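2022-01-27

Corkolura tie-in site, link rot check, second pass.

Picked up where the September crawl stopped. Limley list had 549 urls on it, all from the fan wiki and the two press kits. Dedupe first (trailing slashes, http/https, the usual) — down to 317. That's the real list. Old one renamed, don't use it.

Ran the 317 overnight in batches of 100, 17 in the last one. Slow because I put the delay back in after getting throttled last time. Results are in the shared sheet, tab 3. Short version: 52 still answer with the real page. Rest is parked domains, redirects to the studio front page, or nothing.

Redirects are the annoying ones. Return a clean 200 after the hop so the script calls them alive. Checked by hand, took most of the morning. Need to compare final host against the orignal host and flag any mismatch. Not done yet.

The citizen registration page (the one that gave you a district card with your Talebi number on it) is gone for good as far as I can tell. Archive copy has the form but the submit goes to a dead endpoint. Card images were made server side. Only have whatever people posted on forums at the time. Started a folder.

Plodent Dental, the fake toothpaste company from the second film, is in better shape. Whole site is static, six pages, fonts and all. Even the careers page with the joke postings. Mirrored it, checked the checksums twice. The jingle is an swf so it needs the emulator — plays but no volume slider.

Map page: Flash, loads, then hangs at the point where it asks for an xml file. Path is relative to a folder that nobody crawled. Tried guessing names from the other sites by the same agency. locations.xml no, map.xml no, data_en.xml no. Try the German version next, the folders there look different.

Question for whoever does the catalog: do the in-universe sites and the plain marketing ones go in one collection or two? I have been tagging them "in" and "out" but the countdown site is both. Left blank for now.

To do
— host mismatch flag in the script
— rerun the batch that timed out (batch 2, only the tail)
— German map files
— write to the wiki people re the card images, ask for originals not screenshots
— move the Plodent mirror off my drive!!

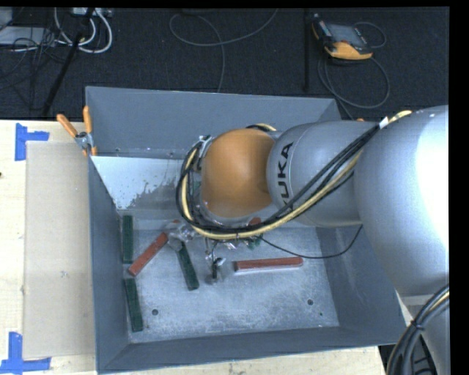

Comment added on the shared copy: one collection please, with the in/out tag kept as a field, and let the countdown site carry both. Also try the map xml with the language code in front, en_map.xml, the agency did it that way on their earlier sites.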